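Cómo hacer una copia de seguridad local de los archivos guardados en Grurnel

Por Sem Koster
Jueves, 19 de marzo de 2026

Esta guía explica cómo descargar a un disco propio el contenido de una cuenta de Grurnel, comprobar que la descarga está completa y dejar programada una copia semanal. Sirve para cuentas personales y para cuentas de equipo pequeñas. Las cuentas con cifrado gestionado por el cliente siguen un procedimiento distinto y no se tratan aquí.

Qué hace falta

Un ordenador con Linux o macOS, una conexión estable y un disco externo con espacio suficiente. Para el ejemplo se ha usado una cuenta de 510 GB y un disco de 1 TB formateado en ext4. También se necesita Codetti, el cliente de línea de comandos, en su versión 3 o posterior. Las versiones anteriores no conservan la fecha de modificación de los archivos y conviene desinstalarlas antes de empezar.

Paso 1. Crear una clave de acceso

Entre en el panel de Grurnel y abra Cuenta, Seguridad, Claves de acceso. Pulse Nueva clave y elija el permiso de solo lectura. Con ese permiso el cliente puede listar y descargar, pero no borrar ni sobrescribir nada en el servidor.

El panel muestra el secreto una sola vez. Guárdelo en el gestor de contraseñas antes de cerrar la ventana. Si lo pierde, anule la clave y genere otra.

Paso 2. Configurar el cliente

Abra una terminal y escriba:

codetti config nuevo

El programa pide un nombre para la conexión, el identificador de la clave y el secreto. En los ejemplos que siguen la conexión se llama nube. Cuando pregunte por la región, deje el valor por defecto salvo que la cuenta se haya creado en otra. La región aparece en el panel, debajo del nombre del depósito.

Para comprobar que todo responde:

codetti listar nube:

Si aparece la lista de carpetas, la conexión funciona. Si devuelve un error de firma, revise la hora del sistema. Un reloj adelantado o atrasado unos minutos basta para que el servidor rechace la petición.

Paso 3. Hacer una prueba con una carpeta

Antes de lanzar la descarga completa, pruebe con una carpeta pequeña:

codetti copiar nube:facturas /mnt/copia/facturas --simular

La opción --simular muestra lo que se descargaría sin escribir nada en el disco. Revise los nombres con tildes o eñes - es donde suelen salir los problemas, sobre todo si los archivos se subieron desde un Windows antiguo. Si los ve bien, repita la orden sin esa opción.

Paso 4. Descargar todo

codetti copiar nube: /mnt/copia --hilos 3 --registro copia.log

Tres hilos es un valor prudente para una línea doméstica. Con más, el servicio empieza a devolver avisos de límite de peticiones y el proceso se vuelve más lento. La descarga se puede interrumpir con Ctrl+C y reanudar con la misma orden; los archivos ya terminados se saltan.

Desactive la suspensión automática del equipo mientras dure el proceso.

Paso 5. Verificar

codetti verificar nube: /mnt/copia

El cliente compara las sumas de control de ambos lados y escribe el resultado al final del registro. En la cuenta del ejemplo quedaron 1.107 archivos marcados como "sin suma remota". Son archivos subidos por partes, y para ellos hay que añadir --descargar, que los vuelve a leer enteros. Tarda bastante más. 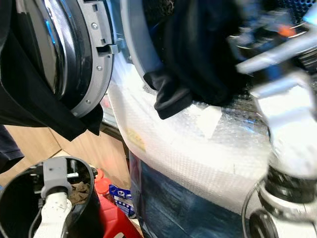
Página 30

Paso 6. Programar la copia semanal

Edite la tabla de tareas con crontab -e y añada esta línea:

0 3 * * 0 codetti copiar nube: /mnt/copia --hilos 3 --registro /var/log/copia.log

La tarea se ejecuta los domingos a las tres de la madrugada. El disco tiene que estar montado a esa hora. Si no lo está, la copia se escribe en el disco interno, dentro de una carpeta vacía con el mismo nombre, hasta llenarlo. Para evitarlo, anteponga mountpoint -q /mnt/copia && a la orden.

Tenga en cuenta que copiar no elimina del disco lo que se haya borrado en la nube. Para mantener los dos lados iguales existe la orden igualar, aunque entonces un borrado por error también llega a la copia. Yo uso copiar y hago limpieza a mano en junio.

Errores frecuentes

"Ruta demasiado larga": el sistema de archivos del disco no admite el nombre. Acorte la carpeta de destino o cambie de formato.

"Permiso denegado" al escribir: el disco está montado como root. Cambie el propietario del punto de montaje con chown.

"Cuota de salida agotada": el plan gratuito de Grurnel limita la descarga mensual. Espere al mes siguiente o contrate tráfico adicional y vuelva a lanzar la misma orden.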